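2018-01-19
Window cleaning, ground floor room, Drornby

Purpose: settle a routine for the large window in the curved wall before the Postma people move their benches in. Glass last done in April by the Gammont contractor. Their sheet gives no method, only a tick.

Materials
Microfibre cloths, red/pink, from the Sadudau pack of 20. Washed at 65 before first use, no softener.
Squeegee, blue handle, metal blade.
Clear plastic bag for spent cloths.
Tap water, 100 ml per cloth, wrung by hand until it stops dripping.

Method
1. Clear the ledge as far as possible. Anything staying on it goes to the left, away from the working side.
2. Dry wipe of the bottom frame rail and round the handle. Grit collects here and will scratch if it is dragged up on to the pane.
3. Damp cloth along the lower edge of the glass, bunched, not folded flat. A flat fold rides over the angle between glass and frame and leaves a line.
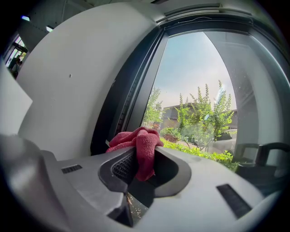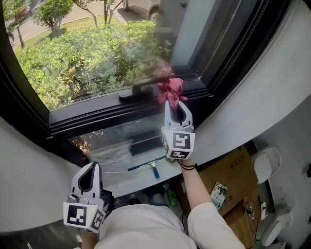
Cloth bunched in both; the second has it against the lower edge of the pane.

4. Damp cloth over the rest of the pane, top to bottom, overlapping each pass by a third of the cloth.
5. Squeegee from the top, blade wiped after each pull. Stop short of the rail and finish with a dry cloth.
6. Spent cloths in the bag. Tie it before carrying it out.

Notes
Time for the full pane, steps 2 to 5: 7 minutes. Step 3 is most of it.
The curved black frame is the awkward part. The blade is straight and misses a strip along the curve, so that strip is cloth only. A shorter blade might do it. To try.
The red cloths shed slightly on the first damp pass, even after washing. Fibres show against the black frame but not on the glass. Second wash at the same temperature, then compare.
Smears are easiest to find against the shrubs outside. Against the road they disappear.

Outstanding
Outside face not done. Bed is planted up to the wall, access to be checked.
Order a narrow squeegee.
Mark the cloth pack so it is not used for benches.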